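Wenley Residences release final stage of apartments in Andcombe

2016-05-21

Clullico Property today opened registrations for the third and final stage of Wenley Residences, a mid-rise apartment development on the former bus depot site in Andcombe.

The stage has 73 apartments, with a mix of one, two and three bedroom layouts. Most face north over Liyanage Reserve. All two and three bedroom homes come with a secure car space and a storage cage in the basement, and the ground floor homes have private courtyards opening onto the laneway.

Over 400 people have registered interest since the first stage went on sale, according to Clullico sales director Awuor Mugo.

"A lot of the enquiry is from people who already live in Andcombe and want to move out of a bigger house without leaving the area," Ms Mugo said. "They ask about lift access, storage and how far it is to the shops. The walk to the station is 400 metres and it's flat."

The final stage also includes 4000 square metres of commercial space over 2 levels, to be offered for lease separately. Floor plates can be divided to suit small tenants, and the upper level has its own street entry and end-of-trip facilities.

Project architect Sandamali Seneviratne said the design had changed after neighbours commented on the first drawings.

"We pulled the top floor back from the eastern boundary and moved the loading dock to the rear – that took the trucks off the residential street," Ms Seneviratne said. "The brick colour was also changed to sit better with the older shopfronts."

Construction is due to start in November, subject to final permits. Buyers can secure an apartment with a ten per cent deposit.
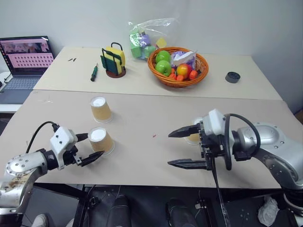 Two paper cups upside down on a beige tabletop.

The display suite at the corner of the site is open by appointment. Floor plans, a schedule of finishes and body corporate estimates are available there or by mail on request.

Commercial leasing enquiries should be directed to the Clullico leasing team.

Media contact: Awuor Mugo, Clullico Property

ENDS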